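Home News Features Shop Talk Back Issues Subscribe Contact

Keeping one cell running

Mar 6, 2025

Lourenço Arruda starts his shift by putting his hand on the cable. He follows it from the gripper up to the first tie, then to the second, feeling for stiff places. He has looked after the dish cell at Gondumia for two years, and he says most of the trouble he has had with it could have been found that way.

"People go to the screen first," he said. "I go to the cable. If it's been rubbing, you can feel it before it shows up as a fault."

The cell is a single arm with a two-finger gripper that works over a table, moving dishes and flatware. The shop calls it Pruitt, after the street the company used to be on. A second cell, Edley, does much the same job with a different arm, and Arruda fills in there when its regular technician is out. But Pruitt is his, and he keeps a paper notebook for it that nobody else is supposed to write in.

The notebook has an entry for each time the fingers come off. He showed me the page from last July, when the gripper began dropping bowls. The count that month was 951 cycles between finger changes, less than half of what he had been getting.

"I was used to 2000," he said. "I didn't believe it, so I put on another pair. Those went early too."

The cause was a mounting screw. Someone had replaced it with one that was slightly too long, and it bottomed out in the hole before it clamped the finger. The finger felt tight to the hand but could tilt under load. Each time it closed on a rim, it closed a little crooked, and the inside face wore down at one corner. Arruda found it when he laid the old screws in a row on a rag and saw that one stood taller than the rest.

He now keeps the screws for the gripper in their own tin. They are not to be borrowed, and he has asked for the same arrangement at Edley.

Changing the fingers takes him under half an hour, most of it checking. He parks the arm, locks out the power and takes both fingers off together. He wipes the mounting faces with a dry cloth, then with alcohol. The new pair goes on loose. He closes them by hand on a steel gauge 4 millimeters thick and tightens the screws a little at a time, going back and forth between left and right.

"If you tighten one all the way and then the other, the first one moves," he said. "Not much. You don't see it on a thick cup. You see it when you try to pick up something thin."

After that he restores power and runs the opening check. The gripper opens and closes 200 times with nothing in it while he stands at the stop button and listens. He then runs a slow pick on a dish, and if the rim sits square between the fingers he lets the program go at normal speed.

The camera at the wrist gets its own check. Its bracket is small and easy to bump while the fingers are being changed, and a bumped camera sends the arm to the wrong spot. Arruda's test is simple. He moves the arm to a saved position over the tray and compares the live view with a saved one, looking at where the fingertips fall. When they don't line up he loosens the bracket, nudges it and looks again. If that doesn't fix it in a few tries, he runs the full calibration, and that uses up most of a morning.

The software that does the calibration is called Cluklow. It was written in the building and he has opinions about it. "It works fine when the lights are all on," he said. "If somebody turns off a row over by the wall, it gets a different answer. So I go and turn the row back on." He has asked for a warning message. In the meantime there is tape on the switch.

He is less strict about the table. Dishes get moved from day to day, and the program is meant to find them wherever they are. What he does care about is the tray. A tray that rocks or slides will spoil a pick that was otherwise good, and he presses on the corners before he lets the arm near it - all of them, every time. Trays that rock go to the break room.

He also wants the fingers to be able to reach past a rim without touching the tray floor. When he sets the height for a new dish he brings the arm down by hand in small steps, stops above the rim, and does the last part with his eye level with the table.
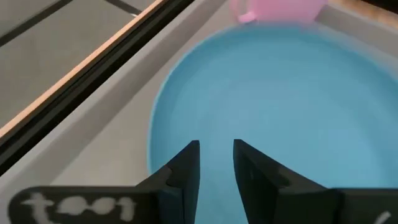
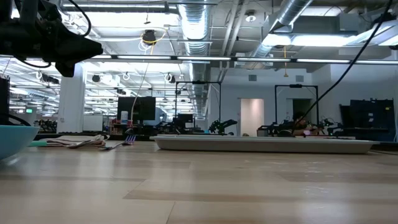

How often does the gripper need grease?

Arruda greases the slides every time he changes the fingers, using a small amount on a cotton swab, and wipes away whatever squeezes out after the opening check. He used to do it on a monthly schedule, but found that in a slow month he was adding grease to slides that had hardly moved, and the extra picked up dust. In a busy month the slides were dry before their turn came.

The next job on his list is the cable. He wants to move the second tie a few inches up the arm to give the wrist more slack when it turns all the way over. He tried it once before and the loop caught on the elbow, so this time he plans to run the whole program at slow speed with one hand on the stop.

"It'll take an afternoon," he said. "Then I'll write it in the book and see what it looks like in July."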